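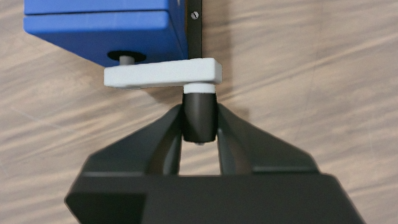 Grip Height and Effort in Hand-Cranked Grain Mills
Falcombe College, Applied Technology Project Report
Lejla Kos, Senad Ivanov, Leen Hattar
Supervisor: Dragica Dimitriou

1. Background

Hand mills are still used in small kitchens and at field camps where there is no power. Most are clamped to a bench of whatever height is available. Sellers give the crank length and hopper size but seldom mention bench height. This project measured whether bench height changes the time taken to grind a fixed load of wheat, and how tiring users found the work.

2. Method

Two mills were used, a Skekier and an older Bošković with a longer crank arm. Both were set to the same coarse grind, checked by sieving a small sample before each session. Each load was 400 grams of hard red wheat, stored in sealed tubs in the lab so that moisture stayed even.

The test group was 28 students and staff. Each person ground one load at a low bench and one at a high bench, with a rest of 20 minutes between. The low bench was level with the wrist when the arm hung straight. The high bench was level with the elbow. Half the group started low and half started high. After each load the person marked their effort on a printed scale for the hand, shoulder and lower back.

Seven people were left out of the final results. Four changed hands partway through a load, and three had a clamp slip. This left 21 complete sets.

3. Results

Grinding was faster at the low bench for most people on both mills. The gap was wider on the Bošković, where the top of the crank circle came above shoulder level for shorter users at the high bench. Shoulder effort was rated higher at the high bench. Lower back effort went the other way, and taller users disliked the low bench even when it gave them a better time.

Hand effort showed no clear pattern. Several people noted that the knob on the Skekier did not spin freely and rubbed the palm.

4. Limits

Only one grind setting was tested. Speed was left to the user, so a fast time may reflect greater effort. The sieve check was done by eye for the first two sessions, before the Cakermont scale arrived.

5. Further work

A third height midway between the two should be tried, along with a freely turning knob on both mills. Firouzeh Zarei has offered the use of the metal shop to make the knobs in April.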